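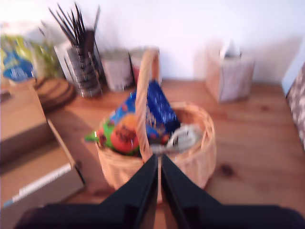
The Natden open day on 26/02/2022 was meant to show how their arm copes with packing jobs, and most of the visitors had come for that. I was more interested in the fault they had promised to talk about. The task was picking sweets and packets out of a mixed set, and the wicker basket with the tall arched handle was the awkward part, as the two flat fingers have to get past the handle before they can reach anything inside. In March last year the arm closed on a handle like that one and kept pulling. The force limit should have stopped it at 30 newtons. It had been left at 100 after a test.

The log was on a screen by the door. Out of 86 runs that day, 18 ended in a protective stop, and the staff had cleared each one by hand without reading the code. The Flivora controller had been reporting the wrong limit all along.

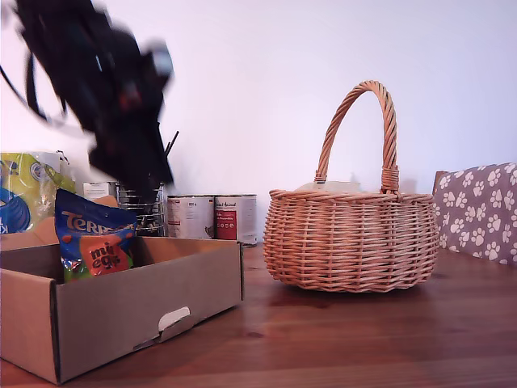
Speed was the other half of the problem. The old settings let the arm come down at full rate anywhere over the table, and the firm now slows it near anything tall. It still looks quick when it swings down over the wire mesh holder, with the cardboard box and its bag of mini eggs standing close by. I asked about the cable, which loops out to one side, and was told the Orbán clips are checked every morning.

Visitors stayed behind a taped line – a proper guard is on order from Zastska.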